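**Re: [bitar-dev] grasp scorer: ready to merge into Bitar?**

Before anyone answers the subject line, please look at what the planner is being asked to do.
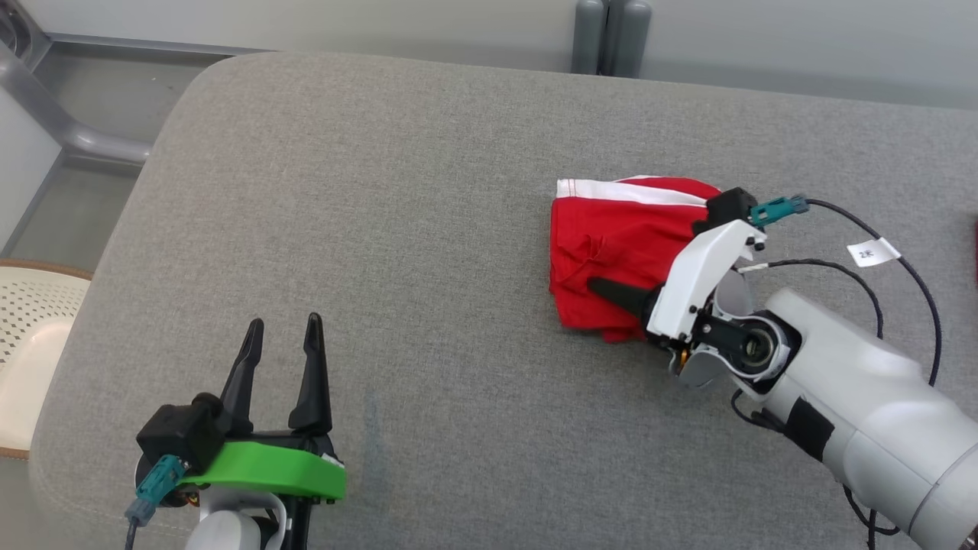

*Right gripper on the red garment, left one open and waiting.*

On 13th November, Eetu Hirvonen wrote:

> The new scorer picks better first grasps than the old one. On the Hestirthorpe logs it agrees with the human label in 101 frames, and the planning time is down to 40 ms. I'd like to merge this week and turn it on by default for both arms.

Eetu, I've read the branch and I'm not convinced yet.

Agreement with a label is a score for choosing a pixel. It says nothing about what the fingers end up holding. Red cloth bunched up on a gray pad is easy to segment, and I'd expect a color threshold to do well on it too. Did you run one? If the baseline gets within 2 points, we're adding a lot of code for nothing.

Second, `contact_ok` goes true when the commanded width is reached. With folds that thick you can reach the width on one layer, on three, or on a pinch of the pad cover. The old Burkesero module had the same flag and we spent most of February chasing "successful" grasps that were no such thing.

Third, the left arm. In your config it holds its pose until the right arm reports a grasp, then plans from scratch. So the 40 ms is for one arm. What's the number when the second plan has to avoid the first arm and its cables? As far as I can see the collision model has no cables in it at all.

What would change my mind:

- 15 runs per garment, starting from a crumpled pile, with failures kept in
- the threshold baseline on the same frames
- timing for both arms together

Merge it behind a flag if you like, default off. I'd also rename `contact_ok` to `width_reached` while you're in there.

The Bulow tests still fail on my machine, by the way, same error as before.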